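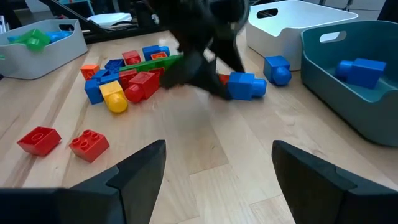

Toy blocks and storage bins on the table at Vadside, seen from the gripper.

Kastico teaches robot arms to tidy by remote control

The small company Kastico has started a new round of teaching at its Vadside hall. An operator moves the arms from a distance, and every movement is saved together with the camera pictures. The task is to sort plastic blocks into bins.

"The first hour is slow for everybody," says Delwyn Gilchrist, who leads the work. "After this, the hands remember -- and then the recordings become smooth."

The team has collected 783 recordings until now and wants to reach 2888 before the training of the program, named Liltier, begins in January.

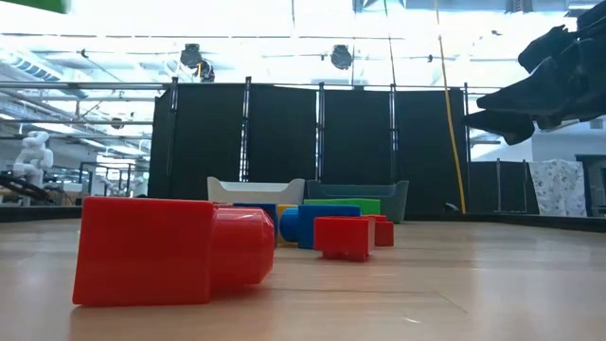 A red block in the foreground, with a black gripper high over the table.

Nine operators share the work in short shifts. Kastico plans to teach folding of towels next.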